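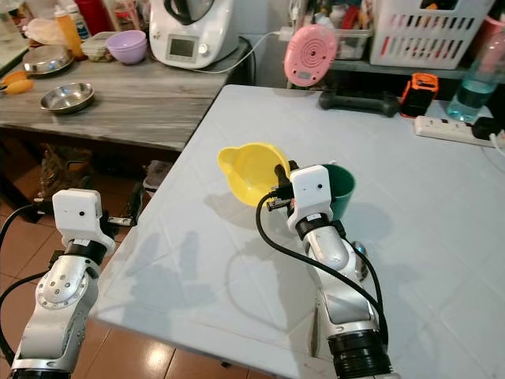

The second period of the Tresari Kitchen Skills Programme was given over to pouring, measuring and storing liquids in a domestic kitchen. This was the part of the course that trainees had found hardest in the first period, and the Langat Fund asked in its last letter that it be treated separately. Equipment was chosen to match what trainees are likely to own already. The yellow plastic funnel, on its side on the white tiled table with the dark green cup behind it, is typical of the level at which we have tried to keep things. Purchases from professional catering suppliers have been avoided wherever a household item would serve.

This report is submitted by Zawadi Magesa, programme lead, on behalf of Cindwood. It covers attendance, course content, equipment, spending and the plans for the remainder of the grant. The training record sheets are held at the Cindwood office and can be sent on request.

## 1. Attendance

Enrolment for the period closed at 49 trainees, against a ceiling of 50 agreed with the Fund. Most came through the Dramach housing scheme, where many are setting up a kitchen of their own for the first time. The remainder were referred by other services or came by word of mouth.

Attendance was good in the morning groups and less reliable in the late afternoon. The 4 o'clock group lost people steadily over the first weeks, and those who stayed told us that the bus home was the difficulty. The group was moved to half past two and has held its numbers well. We should have consulted trainees about transport before fixing the timetable, and a question on the subject has been added to the enrolment form.

Certificates of completion have been issued to those who attended every session in the unit. Trainees who missed one session are being offered a place in a catch-up group on Friday mornings. The catch-up group is taught by Mutua Shemweta, who also took most of the measuring sessions.

## 2. Course content

The unit is taught in this order:

1. Setting out. Trainees clear a working space and put the receiving vessel down first, with room for a second vessel beside it.
2. Pouring without a spout. Work begins with water and a cup, and goes on to cooking oil once the trainee is at ease.
3. Pouring from a jug. The emphasis is on a slow tilt and a low pouring height.
4. Using a funnel. Trainees fill a narrow-necked bottle, first with the bottle standing in a tray and then without.
5. Measuring. Both metric and spoon measures are covered, with some attention to the cups used in recipes found online.
6. Storage and disposal. This includes labelling, keeping oil away from light, and what must not be put down the sink.

The second and third steps took longer than planned in every group. Thin liquids gave little trouble. Oil ran back down the outside of the vessel when it was poured too slowly, and trainees who had been told to pour slowly were understandably puzzled by this. The session notes now say that the tilt should be slow at the start and then steady, and that the lip should be wiped before the vessel is put down.

The disposal session was shortened in two of the groups to make up time. This was not satisfactory. Blocked sinks are among the commonest complaints the Dramach scheme receives from its own tenants, and its manager had asked us to give the matter a full session. The lost material has been placed at the start of the catch-up group.

## 3. Working surfaces and layout

The tutors had expected the equipment to be the main cause of spills. In practice the layout of the worktop mattered more. Where tongs, plates and packets had been left between the trainee and the bowl, the jug was held too high in order to clear them, and the pour was harder to control.

A standard layout was tried in the latter half of the period. The bowl stands near the front of the worktop and the jug is brought directly over it. Tongs are laid flat to one side, with their tips pointing away from the front edge. Anything greasy goes down on paper. The cutting board is kept at the left for dry items and jars, and is not used as a stand for the bowl.

The layout is easy to teach and easy to forget. On the marble worktop it has been followed in its main points: the yellow jug is tilted over the round steel bowl, two pairs of orange-tipped tongs lie side by side on the left, and the steel plate is on brown paper. The mug and the small jar with the pink lid are on the board. Tutors have been asked to keep the number of items on the worktop lower than this in the first two sessions of the unit, and to add the rest as trainees gain confidence.

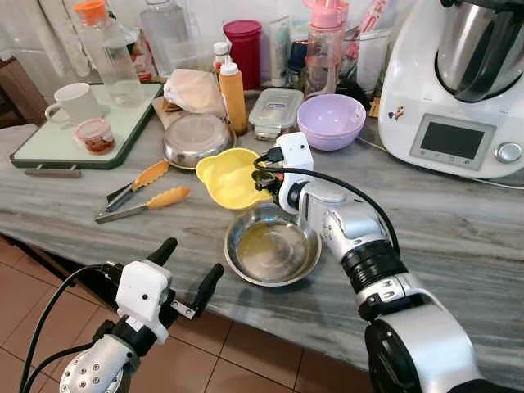
## 4. Equipment

The equipment list agreed at the start of the grant has been kept to, with three changes.

Steel bowls have replaced glass ones for all pouring work. The glass bowls were heavy, and several trainees were visibly anxious about breaking them. A polished steel bowl is lighter to lift and wash. Its one drawback is glare: under a strong light it can be hard to judge how much liquid is in the bottom. Trainees are shown how to look from the side.

Bright colours have been preferred for the vessels that are poured from. The tutors asked for this after the first period, when clear jugs were used and trainees with poor eyesight had trouble finding the rim. Yellow has been well received. We have no firm evidence that it reduces spills and make no claim to that effect, but trainees reach for these items first when they are given a choice.

Tongs with silicone tips were added to the list for the unit that follows, on frying and turning. They were bought early so that tutors could include them in the layout exercises.

Wear has been light. One tray is due for replacement, and some of the measuring spoons have lost their markings. Neither item calls for a change to the budget.

## 5. Spending

Spending on equipment and consumables in the period came to £2,586. The largest part of this was cooking oil and other ingredients, followed by small kitchen items and cleaning materials. Tutor fees are reported separately in the usual form.

Ingredient costs were higher than forecast. Oil used in the practical sessions is not returned to the bottle, and the original estimate had assumed that it would be. The difference has been met from the amount set aside for printing, where there was a saving after the recipe cards were issued as a single folded sheet. We do not ask for any increase in the grant.

Fees for the use of the kitchen were held at the previous rate. The agreement runs to the end of the grant period and includes access to the store cupboard.

## 6. Trainee feedback

Feedback was collected in conversation at the end of each unit and noted by the tutor. Written forms were dropped after the first period, when few were returned.

The comments on the pouring and measuring sessions were mostly favourable. Trainees valued being allowed to repeat an exercise without being hurried. Several said that they had been buying small, dear bottles of oil because they did not trust themselves with a large one, and had now changed. One asked for more practice with hot liquids. This has been considered and declined for the present, as the insurance for the course does not extend to it.

There was some criticism of the recipe sheet. The print is small and the folding hides part of the method. A revised sheet will be ready for the next unit.

## 7. Points raised by the Fund

The Fund's letter asked for a direct reply on two matters. The first was whether the standard layout could be used by trainees with very small kitchens. It was tested by about 17 trainees on a shortened length of worktop, and those taking part managed the jug and funnel exercises by moving the cutting board to a table or a chair beside them. The second matter, on storage at home, is answered in full at the end of this section. 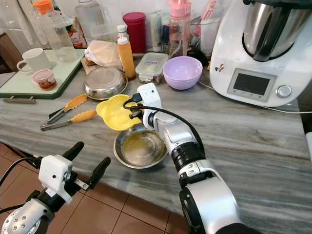
**How should trainees store cooking oil once it has been opened?**

Opened oil should be kept in a closed bottle, in a cupboard away from the cooker and out of direct light. Trainees are advised to write the month of opening on the bottle and to smell the oil before use if it has stood for a long time. Oil that smells stale is thrown away in a sealed container with the household rubbish.

## 8. Plans for the next period

The frying and turning unit begins in May. The same kitchen will be used, and the groups will keep their present times. Mutua Shemweta will lead the first round of sessions so that the other tutors can observe before taking their own groups.

The following actions are in hand:

- the revised recipe sheet, in larger print
- a full disposal session for the groups that had a shortened one
- replacement of the worn measuring spoons
- a short visit by the Dramach manager to the catch-up group

A decision is needed from the Fund on one point. Trainees who finish the course have asked whether they may keep a funnel and a jug. The cost would be modest and could be met from the present budget, but the terms of the grant state that equipment remains with the programme. We should be glad of permission to treat these two items as consumables - if possible before the frying unit starts, so that orders can be placed together.

Zawadi Magesa
Programme Lead, Cindwood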